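NOTES FOR TALK - backyard birds and where they go in winter
Drerkcombe library, downstairs room, November 30, 2022
Slides on the stick, backup in email. 24 chairs, ask for more if full.

START

Hello, thanks, bathrooms on left. Phones off or quiet.

Open with question: who has a feeder? Hands. Who has seen the same bird twice and known it was the same bird? Fewer hands. Good, go from there.

Main point, say it early: chickadees don't wander. They have a winter flock, flock has a patch, and the patch has edges. You can find the edges from your kitchen window if you're patient and have coffee.

My patch = the lane behind Traswood, hedge on one side, old orchard on the other. Watched it two winters. Same route most mornings. Hedge, dead pear, feeder, fence, back to hedge. Skip the story about the ladder unless they're laughing already.

WHO IS IN THE FLOCK

Chickadees lead. Titmice tag along, nuthatches too, sometimes a downy woodpecker. Downy lets the chickadees do the watching and gets on with eating. Play alarm call here (slide 6, click TWICE, the first click does nothing). More dees on the end = more worried. Small owl gets more dees than a big one, people like this, wait for it to sink in.

Somebody will ask about cardinals. Cardinals come late and leave last, dawn and dusk. Move on.

HIDING FOOD

One seed, one spot. They don't stock a pantry like a mouse does. Bark cracks, under shingles, in my case a rolled up garden hose. They remember a lot of it. Not all. Don't give a number for how long, people ask, say weeks and it depends who you read.

Try at home: black oil sunflower, put out one handful, watch which way each bird leaves. Draw arrows on paper. After a few mornings the arrows pile up in the same two or three directions. Pass round my sheet from February, the one with the jam on it.

My notebook count: 2,406 feeder visits over the two winters. That's visits not birds!! Say this slowly, last time at Gallegos a man went home thinking I had two thousand chickadees.

BREAK, 10 min, cookies on the side table

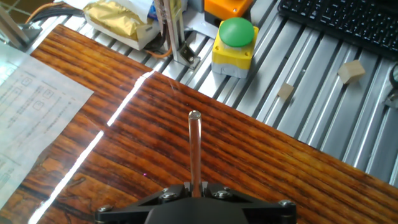
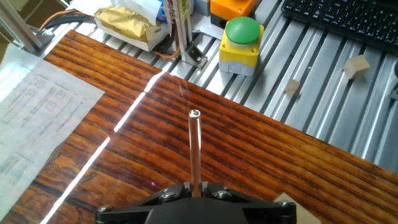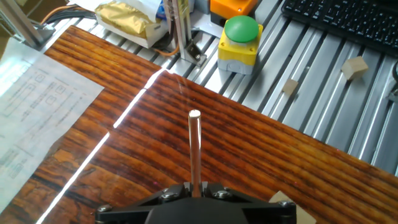
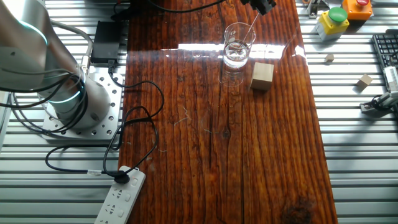
Metal rod over the wood grain (first three), arm and cables (last).

AFTER BREAK - COLD NIGHTS

Fluffed up feathers, hold the air in. They let their body temp drop at night, quite a lot, and warm up again before light. Roost in holes, on their own mostly. So: leave dead trees standing if it's safe to. Get someone who knows to look at it first, I don't want a phone call.

Chickadee is 11 grams or so, pass round the coins in the envelope. Get the coins BACK.

Water matters as much as seed. Shallow dish, change it when it freezes. Heated ones fine, I don't have one, no opinion on which.

THE HOTA HEDGE

Quick one, skip if past the hour. Hota is the farm past the crossroads. They cut 500 feet of hedge in one go, all to the ground. Flock on our side started showing up at a different time and came in from the orchard end instead. Fence route dropped out completly. By the second winter some of it had grown up waist high and I had a few birds using it again, low down, fast, no stopping.

Careful: this is one hedge and one person with a notebook. Don't over sell. But if you have to cut, do a stretch, leave a stretch. Small birds do not like crossing open ground in winter, hawk gets them. Show hawk slide. Warn about hawk slide, there is a pigeon in it.

QUESTIONS THEY ALWAYS ASK

Squirrels - baffle on the pole, pole away from the tree, that's all I've got.
Will they starve if I go away - no, feeder is only part of what they eat.
Windows - feeder very close to the glass or well away, in between is worst.
Cats - keep it short, keep it polite.
Bread - no.
Cleaning - yes, more then you think. Stop feeding for a bit if you see a sick bird, puffy eyes, sitting still.

END

Sign up sheet for the Traswood walk, by the door. 2 pens. Warm boots, we stand still a lot. Bring binoculars or share mine, strap is broken so hold on to them.

Thank the library. Take the cookies tin home. Key goes back thru the slot.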